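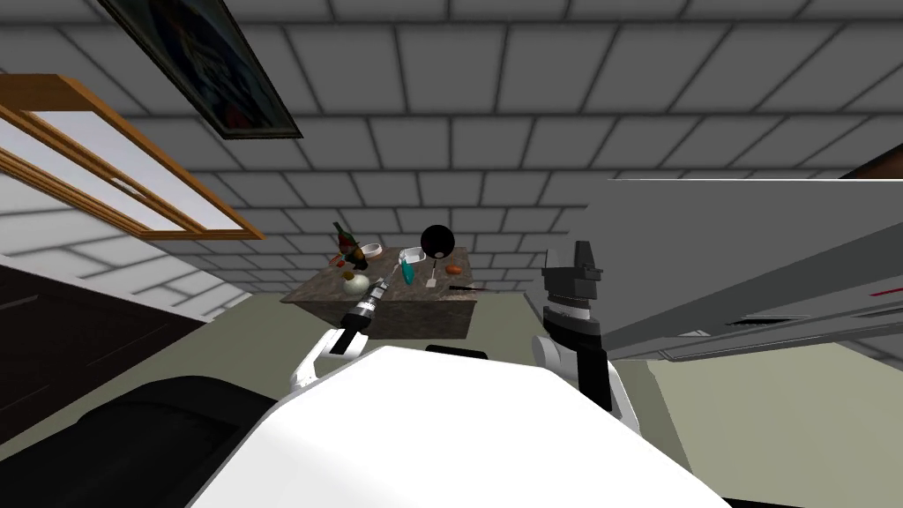
4.2 Simulation as a Planning Stage Before Purchase

The procurement plan described in Section 4.1 assumed that the department would buy one two-armed mobile robot in the first year and a second in the third. When the quotations arrived, the first purchase alone took up most of the equipment line, and the second could no longer be scheduled with any confidence. We therefore revised the order of spending. Software licenses, computing time and staff hours for a simulated kitchen were moved to the front of the plan, and the hardware order was made conditional on the results.

The purpose of this stage was limited. We did not expect the simulator to tell us how reliably a given arm would grasp a given object. We wanted to know which features of a robot deserved to be paid for, and which items in the vendor quotations could be postponed. Three questions were put in writing before any trial was run: whether two arms were needed for the tasks in our list, whether a head camera alone would give a usable view of the work surface, and how much floor area should be kept free of furniture.

The second question proved the most costly to neglect. Figure 4 shows a view from the robot's own head position at the kitchen island. The view is rolled, the ceiling takes up most of its upper half, and the robot's white body fills much of the lower center, hiding the floor directly in front. The left gripper is at the front-left corner of the counter, before the round vegetable, while the right gripper points up toward the ceiling. Bottles, a small bowl, a spatula and a knife share the countertop, and the objects toward the back stand partly behind those in front. Views of this kind led us to add a wrist camera for each arm to the specification, an item that both Plundier and Ridell had listed as optional.

Figure 4. Simulated kitchen island seen from the robot's head position, with a mixed set of objects on a marble countertop.

A total of 2,531 trials were completed. Of these, 409 were set aside for review by a second reader, Saulius Ķēniņš, who noted for each one whether the difficulty lay in the view, the reach or the grasp. His notes were used directly in the budget discussion. Where the difficulty lay in the view, a camera or a different mounting was priced. Where it lay in reach, we compared the cost of a longer arm with the cost of changing the furniture, and in most cases the furniture was cheaper.

Staff time was the item we had estimated least well. The original plan allowed 300 hours for building the scene and preparing the object models. The work took 800, much of it spent on small items whose shape and weight had to be entered by hand. Gunārs Krūmiņa, who kept the project accounts, recommended that later plans treat object preparation as a separate line with its own reserve — a recommendation we have followed in the budget template given in Appendix B.

Two limits should be stated. The simulated counter does not wear, and neither do the grippers, so the maintenance figures in Table 5 rest entirely on the service terms offered by Nisbet. Delivery, floor preparation and safety fencing were also outside the simulation and were priced separately by Tutent in September. Departments with an older building should expect these costs to differ from ours, and should request a site visit before the order is signed.

The revised specification was sent to the vendors with the wrist cameras listed as required and the second robot listed as an option to be exercised within the term of the contract. Section 4.3 compares the quotations received in reply.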